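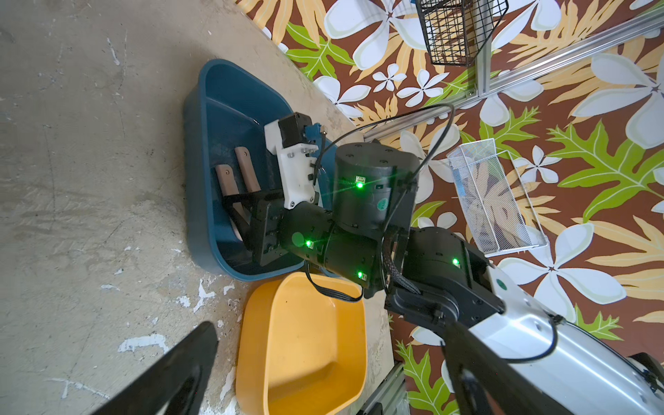
the tub, on the garage floor

Washing a bunch of folding knives, whats safe?

Got a box lot of old folding knives, mostly green plastic handles, one wood. Grimy from sitting in my uncle's shed in Pekinell. Plan was warm water and dish soap in the teal tub, all in together, soak overnight. OK or no? Don't want rust in the pivots. Need them clean for a swap table in October. Paid 40 bucks for the lot so not looking to buy special cleaner. 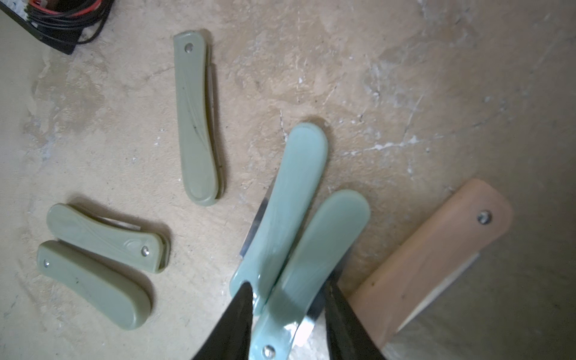 five green, one wood

Posted by Shuzhen Han, May 2018

Vinh Lại
No overnight soak. 2 minutes in soapy water, tops, for the plastic ones. Open each one, old toothbrush down the slot, rinse, shake, towel. Leave them open till they're bone dry, then one drop of light oil at the rivet and work the blade a few times. Keep the wood one OUT of the tub, damp rag only, then a litle mineral oil on the handle. Wear gloves, dont go fishing around in cloudy water for blades.

Gririlley32
I just wipe mine with rubbing alcohol. never had rust

Quan
What Vinh said. Also check the green ones dont have cracks by the rivet befor you scrub. Mine split right there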